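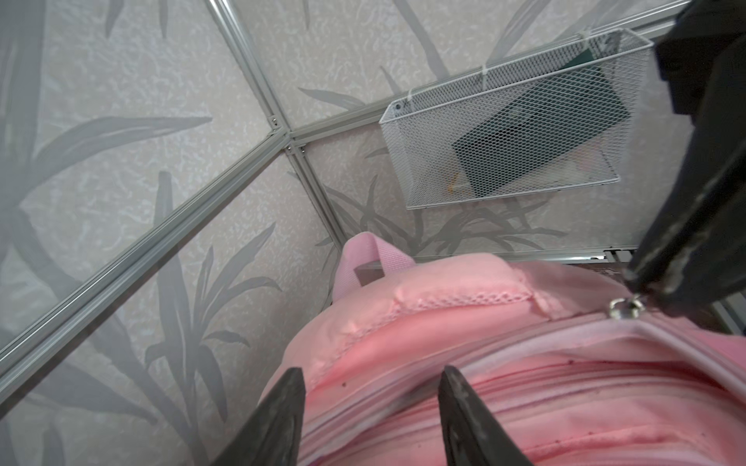

Carry loop up, zipper partly open: the top of a pink backpack.

Clarow Kids
Home | How Stuff Works | Make It | Animals | Ask Us | Grown-ups

What's Your Backpack Made Of?
March 2020

I wore the same backpack until I was 10, and I never once looked at it properly. I threw it on the floor when I got home, I sat on it at the bus stop, and one December I left a banana in it over the whole winter break (don't do that, please). A backpack is a pretty clever thing, though! So go and get yours, tip out the old papers and crumbs, and let's have a good look at it together.

The loop at the top

Start with the little loop between the shoulder straps. It has a few names, and mine is "the grab handle." You use it to hang your bag on a hook or to snatch it up when you're late.

It's usually made from webbing. Webbing is a flat ribbon woven very tightly out of strong thread, a bit like the seat belt in a car. Rub your fingernail along it and you may feel tiny ridges. Those are the threads going over and under each other, hundreds and hundreds of times. A single thread would snap if you hung your math book from it, but when lots of threads are packed together they share the weight.

Look at where the loop goes into the bag, too. Sometimes you'll see a square with an X sewn inside it. That's extra stitching, put there because this spot gets yanked every single day.

Zippers

I love zippers. I could talk about zippers until dinner.

Every zipper has two rows of teeth and a slider. Inside the slider there's a tunnel shaped like the letter Y. When you pull it one way, the two rows go in at the top of the Y and get squeezed together, so they hook onto each other. Pull it back and the pointy bit in the middle of the Y pushes them apart again. The teeth can't let go by themselves in the middle, however hard you tug at the sides (well, not on a healthy zipper).

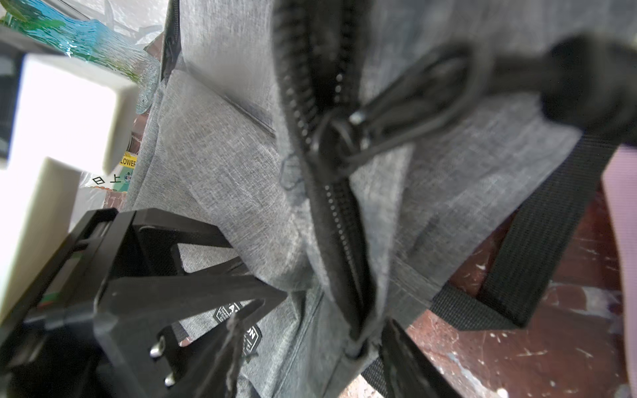
Teeth come in different kinds. Some are separate little blocks made of metal or hard plastic. Others are one long, springy curl of plastic, like a very skinny Slinky, sewn along the edge of the cloth. That kind is called a coil zipper, and it's good at going around corners, so you find it on lots of bags.

Then there's the pull, the part you hold. It can be a metal tab, a ring or a loop of cord. Cord is easy to grab with cold fingers or gloves. If your pull breaks off, a bit of string or a small key ring will do the job until somebody can fix it.

A sticky zipper can often be cured with a pencil! Rub the tip along the teeth, both sides, and then move the slider gently up and down. Pencil "lead" is really graphite, and graphite is slippery. Ask a grown-up first if your bag is a light color, as it leaves gray smudges.

Pockets with holes in them

Why would anyone make a pocket full of holes? Mesh is lighter than solid cloth, and air gets through it, so a drippy water bottle has a chance to dry out. You can also see what's in there. The top edge often has elastic hidden inside, which stretches to let the bottle in and then hugs it.

Some bags have a silvery strip as well. In daylight it looks plain gray and a bit boring. Try this: wait until it's dark, stand across the room, hold a flashlight next to your eyes and shine it at the strip. If it's the reflective kind, it will glow right back at you. It bounces the light toward wherever it came from, and that helps drivers spot you on a dark afternoon.

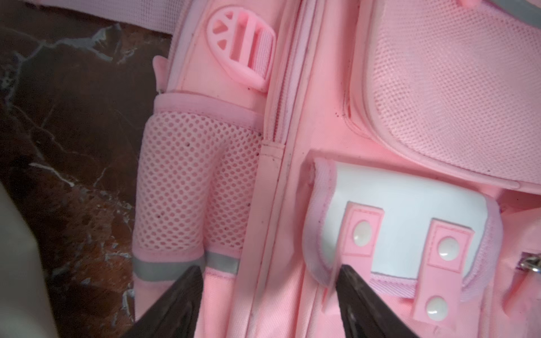

Snap!

Small flaps often close with snap buttons. One half has a bump and the other half has a hole that's a tiny bit too tight for it. When you press, the hole stretches for a moment, the bump pops in, and there's your click. To open one, lift close to the snap. If you rip at the flap from far away you can pull the whole button out of the cloth, and I have done this more than once.

Stiff or floppy?

Stand your bag up and let go. Does it stay? Bags with padding and a firm edge can hold their shape with nothing inside. The firm edge often has piping in it, a thin cord wrapped in a strip of cloth and sewn into the seam.

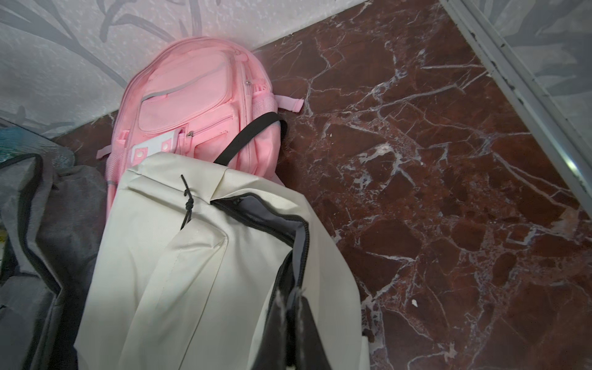 A bag made of soft cloth with no padding will slump down in folds when it's empty. Floppy isn't bad! You can roll a floppy bag up and stuff it in a drawer, or pack it inside a bigger bag when you go on a trip. For heavy school books, I'd pick the padded kind, and I'd put the heaviest book closest to my back.

Comments

Reader in Astirthorpe: I am 7 and I did the flashlight thing and my bag glowed SO bright. My brother's didn't.

zipfan13: the pencil trick worked on my coat too

Class 98, Flidonia: What is the plastic thing that makes the straps shorter called? We want to know.

Clarow Kids: It's a strap adjuster! Good question, Class 98.

More from How Stuff Works
Why Do Shoelaces Come Undone?
What's Inside a Pillow?
How Umbrellas Fold Up So Small
Velcro and the Prickly Plant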